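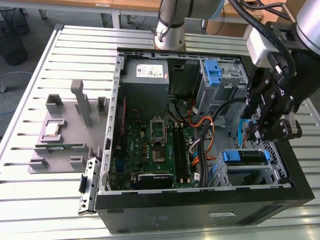 Fadwa Hegazy

February, a little after six in the morning, and I'm writing this at the kitchen counter in my coat because the furnace quit again. Third time this winter! I heard it try to start at four – click, whir, click, nothing – and I lay there hoping it would sort itself out, and then my nose got cold and I knew.

So I went down to the basement in my slippers and pushed the reset button on the burner. You're only supposed to do that once (the man from Parri told me so in November, quite sternly, and I have remembered it ever since). It fired for a minute or so and quit. I stood there looking at the little sight glass like an idiot, then came up and put the kettle on.

There is oil. I want that written down because the first thing anyone asks me is whether I've run out. The gauge says just under half, I tapped it, it still said just under half. The tank is the old one that came with the house, standing on its four legs in the corner behind the Christmas boxes, and I'm always a bit nervous of it, but the floor beneath it looked clean.

Called Parri at seven, when the phones open. The woman was very nice and said they'd send somebody between noon and four. I asked if noon was likely and she laughed, which I took as a no.

Youssra came over from next door with her space heater, bless her. It's a Zulley, beige, older than both my kids, and it smells of hot dust for the first ten minutes and then it's wonderful. I've got it in the small room with the door shut and a rolled towel along the bottom. She stayed for coffee and we got onto heat pumps again, as we always do. She had hers put in last fall and she's a convert, she'd go door to door if they let her. She says her house is the same temperature in every room now, and I said mine is too, it's 50 in every room, and she didn't think that was very funny.

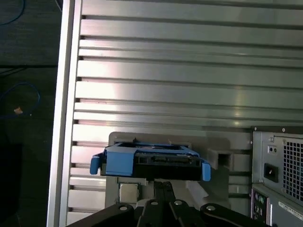
She does have a point about the money, though. I got out the folder while she was here. I've had 2 repair bills since Thanksgiving, and the last one was for a nozzle and a filter and a cleaning, and then there's the oil itself, 100 gallons at a time because that's the smallest delivery they'll do without a surcharge. I don't like adding it up. The quote for a new Drilov boiler is still in the folder as well, from the fellow with the very shiny shoes, and there's a separate sheet for taking the old tank out. I had forgotten that sheet. He wanted 2000 dollars just for the tank, and he said the price didn't include patching the hole where the fill pipe goes through the wall.

Later, ten past three. He came! A young guy this time, and he took his boots off at the door without being asked. He was down there for an hour, and I could hear him talking to himself. He put in a new igniter and fiddled with the electrodes, and he said the burner is a Meltska, which I didn't know, I've only ever called it "the thing." He said they're decent but the parts are getting slow to come. I asked him flat out how long it has. He looked at the ceiling and said it could go another five years or it could go at Easter. Well, thank you.

He did tell me to stop stacking things by the tank, so the Christmas boxes are now in the hallway where I'll trip on them until I find somewhere better.

It's warming up. The pipes in the upstairs bathroom are banging away and the cat has gone back to her spot on the register in the dining room, so she believes in it at least. I've kept Youssra's heater for tonight just in case. The bill was for 19 dollars more than he said it would be, something about a fuel charge for the van, and I paid it because I was too cold to argue.

Must call the shiny shoes man and ask if that quote still stands. Also need furnace filters, cat food, and a card for Youssra's birthday.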